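집에 물건을 두는 자리에 대해 오래 생각해 왔다. 정리 정돈을 잘하는 법을 말하려는 것은 아니다. 나는 정리를 잘하는 사람이 아니고, 수납 용품을 사 모으는 데 돈을 꽤 버린 쪽에 가깝다. 내가 하고 싶은 말은 수납 용품에 뚜껑이 너무 많다는 것이다.

Sakinbridge로 이사 온 첫해에 Ovora에서 나온 뚜껑 달린 수납함을 16개 샀다. 같은 크기, 같은 색이었고 쌓아 올리면 벽 한쪽이 깔끔해졌다. 이름표도 붙였다. 건전지, 전선, 문구, 약, 영수증. 석 달쯤은 만족스러웠다. 그런데 9월에 손톱깎이를 찾다가 상자를 거의 다 열어 보고 나서 생각이 바뀌었다. 손톱깎이는 문구 상자에 들어 있었다. 누가 왜 거기 넣었는지 식구 가운데 아무도 기억하지 못했다.

뚜껑은 두 번 손이 가게 만든다. 꺼낼 때 한 번, 넣을 때 한 번이다. 꺼낼 때는 필요가 있으니 연다. 넣을 때는 필요가 끝났으니 열지 않는다. 그래서 가위가 상자 위에 놓이고, 그 옆에 풀이 놓이고, 며칠 지나면 상자 더미가 그냥 선반이 된다. 우리 집 상자들이 정확히 그렇게 됐다.

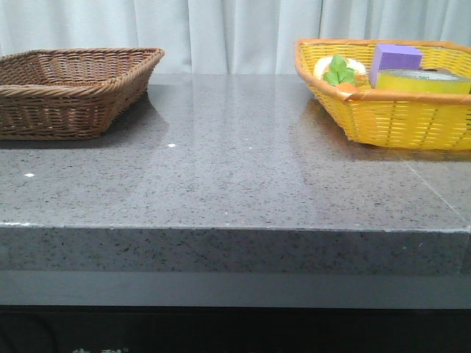
그 뒤로 나는 자주 쓰는 물건을 전부 뚜껑 없는 통으로 옮겼다. 깊은 것도 피했다. 깊은 통은 뚜껑이 없어도 밑바닥이 뚜껑 덮인 것과 다름없다. 위에 있는 물건이 아래 물건의 뚜껑 노릇을 하기 때문이다. 손바닥을 넣어 바닥이 닿는 정도면 충분하고, 물건이 그보다 많으면 통을 키울 일이 아니라 물건을 줄일 일이다.

반대 의견은 잘 안다. 먼지가 쌓인다, 손님이 오면 지저분해 보인다, 아이가 만진다. 먼지 이야기는 맞다. 하지만 매일 쓰는 물건에는 먼지가 쌓일 틈이 별로 없다. 먼지가 앉은 물건이 있다면 그건 매일 쓰는 물건이 아니니 다른 데로 보내면 된다. 아이 이야기도 맞다. 약과 칼은 닫히는 곳에, 높은 곳에 두어야 한다. 나는 모든 뚜껑을 없애자고 주장하는 것이 아니다.

손님 이야기에는 동의하지 않는다. 우리 집에 손님이 오는 날은 한 달에 두 번을 넘지 않는다. 그 두 번을 위해 나머지 날을 불편하게 사는 것은 계산이 맞지 않는다. 잡지에 나오는 부엌에는 조리대 위에 아무것도 없다. 그런 부엌에서 저녁을 차리려면 서랍과 문을 몇 번이나 여닫아야 하는지 세어 보고 싶을 때가 있다.

이름표에 대해서도 생각이 달라졌다. 이름표는 안이 보이지 않을 때만 필요하다. 안이 보이면 내용물이 곧 이름표다. 그리고 이름표를 붙이는 순간 그 이름에 맞지 않는 물건은 갈 곳을 잃는다. 집 안의 물건 상당수가 그런 물건이다. 줄자는 공구인가 문구인가. 고무줄은 주방용품인가 아닌가. 이걸 매번 결정하느라 멈추는 것보다, 쓰는 자리에서 가장 가까운 통에 넣는 편이 낫다. 분류가 틀려도 눈에 보이니 찾을 수 있다.

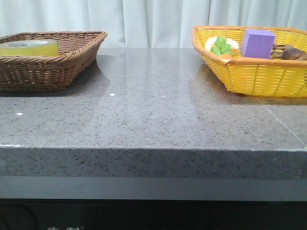
Greenberg라는 동네 철물점에 가면 이 방식을 오래 써 온 흔적이 보인다. 나사와 경첩이 전부 윗면이 트인 나무 칸에 들어 있고, 주인은 보지도 않고 집어 준다. 가게를 넓히면서 서랍장을 들였다가 한 계절 만에 도로 뺐다고 한다. 손님들이 서랍을 열어 보지 않고 없는 줄 알고 그냥 나갔다는 것이다. 가게와 집은 다르지만, 보이지 않으면 없는 것으로 친다는 점은 우리 식구도 마찬가지다. 건전지를 또 사고, 집에 있던 건전지를 나중에 발견한다.

수납 용품을 파는 쪽에서는 닫히는 물건을 팔고 싶어 한다. 닫히는 상자는 쌓을 수 있고, 쌓을 수 있으니 여러 개를 판다. Donow라는 정리 앱도 한동안 써 봤는데, 상자마다 번호를 매기고 안에 든 것을 입력하는 방식이었다. 물건 100개를 입력한 뒤에 그만두었다. 꺼낼 때마다 앱을 고쳐야 했고, 식구들은 고치지 않았다. 집 안의 질서를 한 사람의 성실함에 기대게 만드는 방법은 그 사람이 지치는 날 끝난다.

정리법을 평가하는 기준은 피곤한 저녁이어야 한다고 본다. 밤 11시에 설거지를 마치고, 손에 든 물건을 제자리에 넣을 마음이 나는가. 뚜껑을 열고 다른 것을 들어내야 한다면 나는 넣지 않는다. 몸을 돌려 내려놓기만 하면 되면 넣는다. 이 차이가 일 년 동안 쌓인다.

Ovora 상자는 지금 절반쯤 남아 있다. 겨울옷과 보증서, 철 지난 장식처럼 일 년에 한두 번 꺼내는 것들이 들어 있다. 그런 물건에는 뚜껑이 맞는다. 나머지 상자는 뚜껑만 떼어 쓰고 있고, 떼어 낸 뚜껑은 베란다에서 화분 받침으로 쓴다.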